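Mais devagar, que o robô está aprendendo

10 de novembro de 2025

Ela passa boa parte do expediente com os braços estendidos, pegando coisas que não estão na frente dela. No contrato com a Winov, o cargo se chama "operadora de demonstração". Em casa, segundo ela, o cargo se chama "a que guarda objetos em cestos". A mãe já parou de pedir explicação.

A conversa foi marcada para as duas da tarde e começou às três, por causa de uma recalibração da luva esquerda. A luva é da Grernberg, tem sensores nas juntas dos dedos e um temperamento que a entrevistada prefere não comentar com o gravador ligado. Comentou assim mesmo. "Ela acha que o meu polegar é mais comprido do que é. Toda manhã a gente discute isso, eu e a luva."

Antes das luvas vieram os anos de fisioterapia. Ela atendia pacientes em recuperação de cirurgia de mão, e diz que a transição foi menor do que parece. "Eu pedia para uma pessoa fechar os dedos bem devagar e prestar atenção no que estava sentindo. Agora eu fecho os dedos bem devagar e o computador presta atenção. O computador reclama menos, mas também não traz bolo."

O ofício tem duas modalidades. Na primeira, que a equipe chama de "pegar na mão", alguém segura o braço do robô com os motores afrouxados e o conduz pelo movimento, como quem ensina criança a escrever. Na segunda, a operadora veste as luvas, olha para um monitor e o robô repete o gesto dela do outro lado da sala. A primeira serve para braço. Para dedo, diz ela, só a segunda.

"Quando você conduz com a mão, você atrapalha. O seu corpo fica na frente, o seu ombro tapa o que o robô precisava ver. E dá dor nas costas. Com a luva você só parece ridícula, que é um problema bem mais fácil de administrar."

Cada execução registrada é um episódio. Um episódio começa com o robô em posição de descanso, passa pela tarefa e termina no descanso outra vez. A tarefa do momento envolve tirar um rolo de fita de um cesto e deixá-lo em outro, e a meta combinada para esta etapa é de 2.000 episódios. Desde setembro a equipe validou 300. Perguntei se o número a deixava aflita. "Deixa aflito quem fez a planilha."

O "validou" da frase carrega bastante peso. Um episódio pode ser descartado por um tranco no pulso, por um atraso na imagem, por uma hesitação comprida demais antes de pegar o objeto. Na pior semana, contou, foram 71 episódios para o lixo de uma vez, todos impecáveis, todos gravados com o relógio de um dos computadores fora de sincronia. O robô fechava a mão e, segundo os dados, só depois via a fita. "Tecnicamente era um robô vidente. Ofereci manter. Não quiseram."

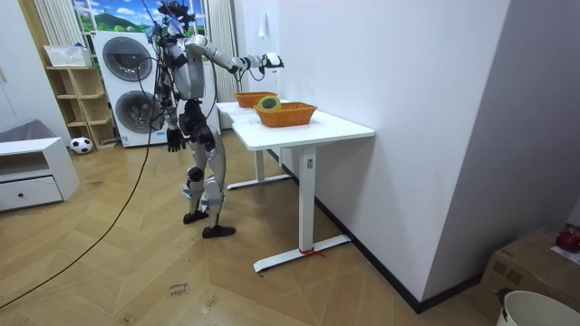

Foto: Winov/Divulgação

O rolo verde-amarelado foi escolha dela. Os primeiros testes usavam um bloco de espuma, que perdoa qualquer aperto e, por isso mesmo, ensina pouco. A fita tem um furo no meio, uma borda, dois jeitos de deitar. "Dá para pegar por fora, feito sanduíche, ou enfiar um dedo no miolo. Eu pegava de um jeito de manhã e do outro depois do almoço, sem perceber. Para o modelo, eram duas pessoas. Ele tirou a média das duas e foi com a mão no meio do caminho, num lugar onde não existe fita nenhuma."

A solução foi uma regra escrita: por fora, sempre, até segunda ordem. O segundo jeito entra depois, em outro lote, com outra etiqueta. Ela diz que levou três dias para deixar de querer enfiar o dedo no furo.

Os cestos trançados também dão trabalho. A borda engana, porque a operadora vê a cena numa tela e precisa adivinhar a profundidade. Quem está começando costuma descer a mão cedo demais. O truque, ensinado a todos os novatos, é parar no ar, acima do cesto, respirar e só então baixar. O truque tem um efeito colateral: o robô aprendeu a parar no ar também. "Ele chega em cima do cesto e fica ali, pensativo. Vieram me perguntar se era falha de controle. É só a minha insegurança, reproduzida com muita fidelidade."

E o outro braço? O assunto rende. Nas tarefas de uma mão só, a orientação é deixar o braço livre pendurado ao lado do corpo, dedos abertos, sem fazer nada. Parece a parte fácil. "Experimente. Fique meia hora usando a mão direita e mantendo a esquerda morta. Você coça o nariz. Você ajeita o cabelo. Eu tenho um episódio lindo, tarefa perfeita, em que o robô, no final, coça um nariz que não tem."

Foi por causa de episódios assim que a equipe adotou o programa da Grovesden, que marca automaticamente os movimentos suspeitos para revisão. A revisão continua humana. Ela mesma assiste às próprias gravações no dia seguinte, de preferência com café, e já somou 53 horas nisso. Compara a experiência a ouvir a própria voz na secretária eletrônica, com o agravante de que a voz tem pernas.

As pernas, aliás, quase não entram no serviço. O robô trabalha em pé diante da mesa, com os cabos saindo do alto, e a postura fica por conta de um controlador que a equipe dela não toca. "Da cintura para baixo é outro departamento. A gente se cumprimenta no corredor."

A altura da mesa, essa sim, é assunto dela. Pedi um exemplo de decisão difícil e esperava algo sobre redes neurais. Ouvi uma defesa apaixonada de variar o tampo entre uma sessão e outra. Se todos os episódios forem gravados na mesma altura, argumenta, o robô decora a mesa em vez de aprender a fita. O mesmo vale para a posição dos cestos e para a luz que vem da janela. Houve quem pedisse um cenário limpo, parede branca e nada em volta. Ela foi contra, perdeu a primeira votação e ganhou a segunda.

"Casa de gente tem bola no chão, tem cortina, tem coisa em cima de caixa. Se ele só souber trabalhar num lugar onde ninguém mora, vai ser um empregado excelente para apartamento de revista."

A próxima etapa é com a Dudás, que quer o mesmo tipo de demonstração para separar peças pequenas em bandejas. O robô será outro, com outra mão, e a pergunta óbvia é quanto do que foi gravado ainda serve. Ela faz uma careta — a única da tarde que não foi para a luva. O movimento do braço se aproveita em parte. Os dedos, provavelmente, recomeçam do zero. Já pediu duas semanas só para treinar as operadoras antes de gravar qualquer coisa, e conseguiu uma.

Quis saber que conselho daria a quem vai vestir as luvas pela primeira vez. Respondeu depressa, em tom de quem já repetiu muito: unhas curtas, nada de anel, ir ao banheiro antes da calibração. Depois pensou mais um pouco.

"E errar com calma. Se a fita escapar, não sai correndo atrás dela. Para, olha, abre a mão, pega de novo. Esses episódios a gente guarda, e são dos que mais ajudam. O robô vai deixar cair muita coisa na vida, e alguém tem que mostrar para ele como é que se pega do chão sem drama."

Às quatro e meia um colega bateu na porta para avisar que a luva direita também tinha perdido a calibração. Ela pediu que eu guardasse o gravador e foi buscar a chave do armário onde fica o par reserva.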